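Home | Notebook | Materials | Fixtures | Search

11/3/24

Cap blocking and table surface. Entry by workshop, for Rekha and anyone picking up the Masri order.

Moved the cap work to the pale table this morning. The old bench has a ridge near the front edge which prints through onto thin fabric, and I have stopped trying to sand it out. The pale top has strong grain but it is only figure. Ran a fingernail across the arched part and felt no step. Wiped down with a barely damp cloth, then dry. No wax, no spray. Residue from the last polish marked two caps in July and I do not want that again.
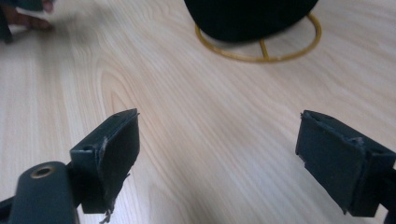

Vol. 2, p. 10

Surface accepted for soft goods. Not accepted for anything with a metal buckle until we have a mat down.

Fabric notes. The black stock is awkward to handle when it is not on a form. It collapses, the seam ridge rolls over, and a fold picked up at the wrong point drags the panel out of line. Best results so far come from taking hold close to the seam, where the cloth is doubled, and lifting straight up before moving sideways. Lifting and moving together leaves a diagonal crease which needs steam to remove. Lint shows badly on black. Brush first, then handle.

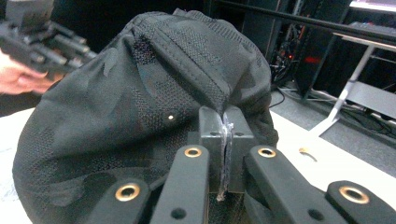 The crease problem is worse on open-weave panels than on plain twill. Twill recovers if left crown up for ten minutes. Open weave keeps the mark. I tried resting one on a folded towel and the result was no better than the bare table.

Forms. The wire one gives good support at the crown and very little at the sides, so a cap put on it crooked stays crooked. Set the lower ring flat first, check that it does not rock, then lower the cap from above with the brim towards the operator. The Lelamico foam head holds the sides better but is too large for the small size and stretches the band. Keep it for large only.

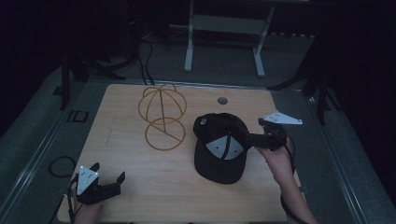 Raghda Najjar

Working layout, for whoever sets up next: form at the far left, cap to its right, brim to the near edge. Leave the front strip of the table clear for the hands. With the form on the right I kept catching the brim on the ring when reaching over. Issa prefers it the other way round and may be correct for a left-handed operator. To be tried.

The hole in the top is a nuisance for small parts. It sits close to the far edge and a loose button will find it. Mireille has offered a plug turned from scrap. Until it is fitted, buttons and sliders stay in the lidded tin, and the tin stays off the table. Do not tape over the hole. Tape lifts at the corners and collects lint, and the lint goes on the caps. 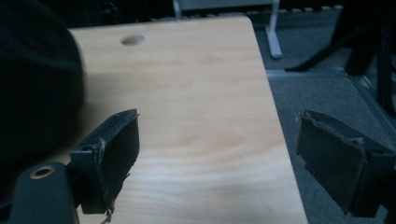 Can the caps be stacked while they wait for the form?
Only crown inside crown, four at most, brims aligned. Any higher and the bottom one loses its front panel.

Outstanding: plug for the hole; mat for buckled items; second wire form from Murico, small size, ring to be checked for flatness on arrival. Lastell steam nozzle still drips at the joint, washer on order. Rania has the sizing sheet and wants it back in the folder with the corrected band lengths.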